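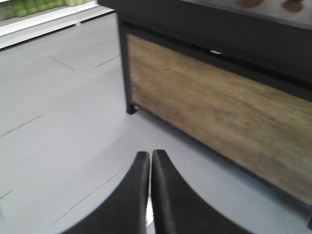

How a Robot Learns to Pick Up a Potato

Two black fingers, nothing between them. The robot they belong to is called Jomo, and it is learning to work in a grocery store. The small camera on its wrist sees its own fingers all the time, a bit like you see your hands when you tie your shoes.

Why vegetables are hard

A factory robot often picks up the same part all day. Every part has the same shape, so the robot can make the same move again and again. Vegetables do not work that way. One potato is long and another is lumpy. A head of lettuce gets crushed if you squeeze it like a potato.

Learning by copying

The team at the Munro lab did not write a rule for each vegetable. They used a method called imitation learning. Imitation means copying.

First, a person steers the robot by hand through the whole job: drive up to the stand, reach out, close the fingers, lift. The robot saves what its camera saw and how its arm moved. One run like this is called a demonstration. Then a computer program studies all the demonstrations and looks for patterns. When the camera sees this, the fingers should do that.

Does it matter where you start?

The team wanted to find out if the robot learns better when the demonstrations begin in different spots. They trained it 2 ways.

In the first way, every demonstration started straight in front of the vegetables. In the second way, the starts were mixed up. Some began low down, near a corner of the stand, where the camera sees mostly floor and the side of the furniture. The food is only a blur near the top of the view.

Each way used 25 demonstrations. Then the robot had 27 tries by itself, starting from places it had never practiced.

What happened

Trained the first way, Jomo picked up a vegetable 5 times. Mostly it reached for the wrong place – once it closed its fingers on air and lifted them anyway. Trained the second way, it did much better, but it still had trouble with onions that rolled.

Words to know

Gripper: the part of a robot that grabs things.
Demonstration: one run in which a person shows the robot what to do.
Imitation learning: learning by copying examples.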